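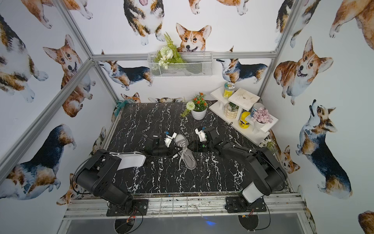 Velham two-arm kit: speaker notes
Tyra Solheim, May 12, 2024

Slot is 20 minutes plus questions. Handout goes round at the start.

Opening
Say who I am. We had the kit on loan from Codero and paid for our own shipping. They have not seen these notes.
Ask for hands up: who has set up a two-arm cell before? If most have, skip the next part.

What you get
Two arms, two grippers, mounting plates, the control software and a year of support by email. Table and enclosure are not in the price. Ingvild Fjeld did the setup and took 6 hours over it, most of that on cabling. The manual is fine on the arms and thin on the wrist cameras.

Why shoelaces
A lace is soft, it hides under itself and it never lies the same way twice. If a kit handles laces it will probably cope with bags and cloth. Gøran wanted cable ties. Mention it only if he is in the room.

The wrist view
Leave this up for a minute and let people look. 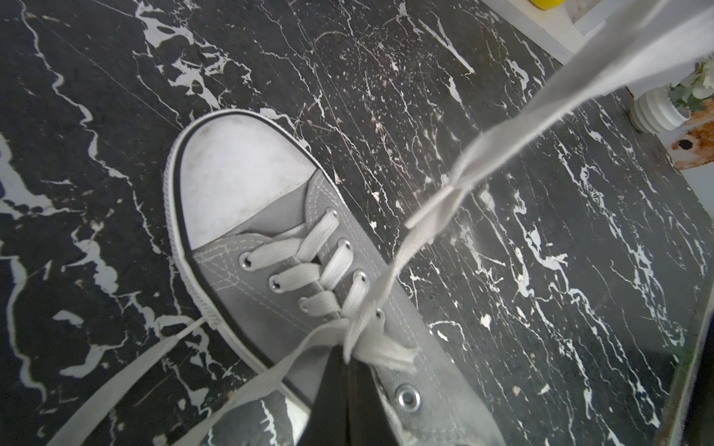 Wrist camera view: gripper finger at the lacing, canvas sneaker.

Points to make here:
The finger hides part of what it is working on. You need the fixed camera as well.
Pale lace against a pale toe cap is harder for the software than lace against the dark table.
Fingertips are swappable. We tried two of the three sets.

Results
200 attempts at picking up a lace end, 53 failed. Most failures were the finger closing beside the lace. Say clearly that this is picking up only. We did not score full bows.
Agnes Bakke has the log if anyone wants it.

Complaints
Cable loops on the upper arm need watching when both arms work close together.
Restarting after a stop takes around 3 minutes, too long when you are teaching a group.
Support answered every email, usually the next morning.

Would we buy it
Yes for teaching and small trials. No for a production line. Heinonen's kit is the obvious one to compare, but we haven't had it on the bench, so don't get drawn on that.

Questions. If it goes quiet, ask Agnes Engström about the Plistuswood site.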